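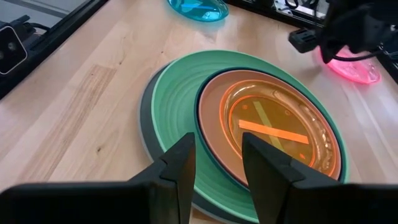
Two people on the late shift is not enough when 200 trays come back at once, one kitchen worker at the Lesville site told Clillero managers, and sorting plates was the job everyone tried to trade away.

**Clillero to bring robot dish handling to its Lesville kitchen**

LESVILLE, 5 May 2026. Catering company Clillero will start using robot arms to stack and unstack dishes at its Lesville staff restaurant. The system, named Pärn, is being developed by Fuvis, which is training it on plates and bowls of different sizes and colors.

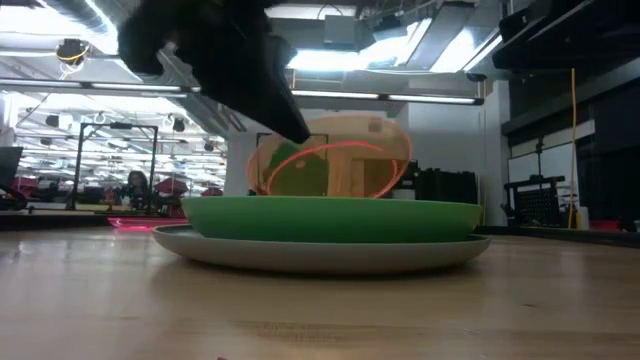 The contract covers two arms. They will work at the return counter, lifting bowls off plates and placing them in separate piles for the dishwasher. Kitchen workers will still scrape food, check for chips and load the machine.

No jobs will be cut. Staff who now sort dishes will move to food prep and serving, at the same pay or higher. Each of them will get paid training before the change, and shift times stay as they are.
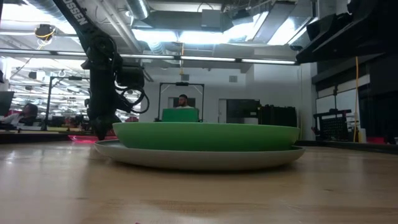

Workers will be able to stop either arm at any time with a button at the counter. Fuvis will keep a technician on site for the first 100 shifts. Clillero will ask staff for written comments during that period and share them with Fuvis.

Press questions can be sent to the Clillero office in Lesville.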